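TRELITZ CAMPUS ESTATES GROUP
Minutes of the October meeting, held in the Devau Room at 2 p.m.

Present: Estrella Lozano (Chair); representatives of Grounds, Building Services, Events, Accessibility and the Student Union.
In attendance: the paving contractor, Endberg.
Apologies: Transport.

1. Minutes of the previous meeting
The minutes were agreed as a correct record. Under matters arising, Grounds reported that the drainage survey had been received and circulated.

2. Main plaza: use and layout
2.1 The Group received the Events paper on use of the main plaza during the coming year. It was proposed that open-air events be held on the part of the plaza facing the curved end of the main building, leaving the approach along the front of the building clear.
2.2 Grounds asked that no stalls or vehicles be placed close to the row of trees before the building. Events accepted this and will amend the paper.
2.3 The Student Union requested that the limit for a single event remain at 200 persons. Agreed.
2.4 Building Services noted that evening events would depend upon the tall street lamp by the tree line, and that its output had not been tested since the spring.
ACTION: Building Services to test the lamp and report.
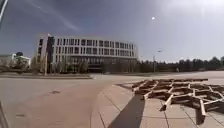

3. Paving and joints
3.1 Endberg presented its condition report. A total of 64 slabs had been recorded as requiring attention, the majority by reason of failed joint filler. No slab was considered to need replacement this year.
3.2 The Chair asked whether the work could be carried out without closing the plaza. Endberg replied that it could be done in sections, each section being fenced for one working day.
3.3 Accessibility asked that a step-free route be kept open at all times and that signs be put up before work begins. Agreed.
ACTION: Endberg to supply a plan of sections and the proposed diversion.

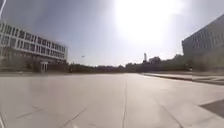

3.4 The budget for the repairs was then considered. Finance had set aside a sum for resealing only, and any work to edges would fall to a separate heading. Members were divided as to whether the two should be let together. Grounds favoured a single contract, and observed that the long joint down the centre of the paving and the low raised edge along the side would need to be inspected by the same people in any case. The Chair asked for both options to be priced before a decision was taken.
ACTION: Endberg to submit two prices, valid for 20 working days.

4. Seating
4.1 The Group considered a proposal from Zavala for 10 fixed benches. Accessibility asked for backs and armrests on at least half of them. Events preferred movable seating, but withdrew the point on hearing the cost of storage.
4.2 Members discussed shade. It was noted that the plaza is open to the sun and that the trees in front of the main building give little cover when bare. Zavala is to be asked whether a canopy can be fitted to the proposed benches.
ACTION: Chair to write to Zavala.

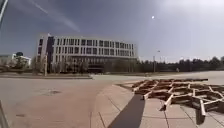 5. Questions received in advance
Will the benches be installed before the joints are resealed?
Resealing will be completed first, and bench positions will be marked out once the contractor has left the site.

6. Any other business
6.1 The Student Union asked for a copy of the drainage survey. The Chair undertook to send it.
6.2 Transport's written comments on delivery times were noted and held over.

7. Next meeting
To be held in the Devau Room at 2 p.m., on a date to be circulated by the Chair. Papers should reach the Chair 10 working days beforehand.

The meeting closed at 3.20 p.m.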